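## 4. Where picking went wrong

We started this project expecting the hard cases to be heavy or slippery objects. What we got was far more interesting. The failures in our set cluster around small, thin things on pale surfaces, and a good share of them begin before the fingers have touched anything at all. The hand-held gripper used for recording has the same two-finger shape as the one on the arm, so a miss made by the policy can be compared directly with views collected by hand. We found that comparison very useful, and we lean on it throughout this section.

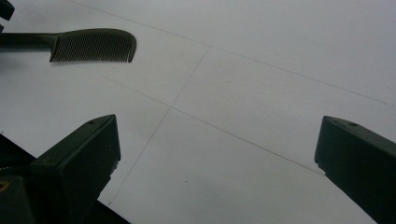 *Zostville, 02/04/2020*

### 4.1 Early closing

The most common fault is what we call early closing: the policy commands the fingers shut while the target is still outside the gap. Flat objects are the worst affected. A comb is a lovely test item for this, with a dark, well-marked outline that the detector has no trouble finding, and yet the fingers would close on bare floor well to one side of it. We logged 821 trials in the final set, and early closing was the recorded cause in 39 of them.

Our first guess was a calibration error. We repeated the Gramwood calibration from scratch, with fresh targets, and the fault stayed exactly where it was. The next suspect was timing. The Kolev controller reports finger width on its own clock, and the training logs had been joined to the video by order of arrival. In two sessions the width signal ran ahead of the video, so the policy learned to close on views in which the object was still off to the side. Shifting the width signal back into line and retraining removed most of these cases. We were thrilled with this result – it is a small fix, and it needed no new data.

The remaining cases share one feature. They occur on surfaces with long, straight lines, and we suspect the policy sometimes treats a seam as the edge of an object. We haven't proved this. A test with plain, unmarked boards is the obvious next step, and we would be glad to see another group try it.

### 4.2 Slip in the closed grip

The second fault is quieter. The fingers close on the right object, the width reading settles, and the controller reports a good grasp. Slender round objects are the usual victims. They can turn or slide along the flat inner faces of the fingers while the reading hardly moves, so the system has no warning until the object is gone.

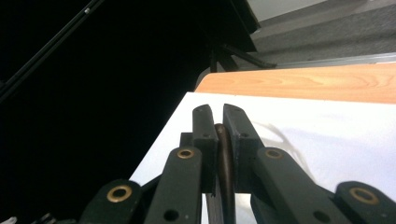 We tried raising the grip force, and it helped less than we had hoped. A narrow cylinder touches each flat face along a thin line, and squeezing harder does little for it when the line of contact is short. What did help was grasping lower on the object, with more of its length between the fingers. A grooved finger insert would probably do better still, but it would change the look of the fingers in the camera view, and we wanted to keep the recorded data usable.

### 4.3 False success

The last fault worries us most, as it touches on safety. In the Prosgate version of the task, an arm that believes it is holding something moves off toward the drop point at full speed. If the object has been left behind, the arm makes the whole trip for nothing. If it has been dropped partway, the arm carries on over it. Either way, anyone working nearby sees a machine behaving with great confidence on bad information.

We now require a second check before any fast move. The fingers pause, and a short classifier looks only at the region between them and votes on whether it is empty. The check is simple, and we love how well it reads a plain view of the floor. 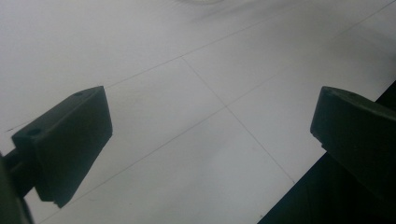
**Figure 2.** Open fingers over pale tile, with nothing in the gap between them.

The check has one known weakness. When a dark object rests against a dark finger, the classifier may call the gap empty and stop a grasp that was fine. We accept that cost for now, given that a needless stop is far easier to live with than a blind move. Lighter finger pads are on our list, along with a repeat of the January trials under the corrected timing, and we expect both to sharpen the picture given in Section 5.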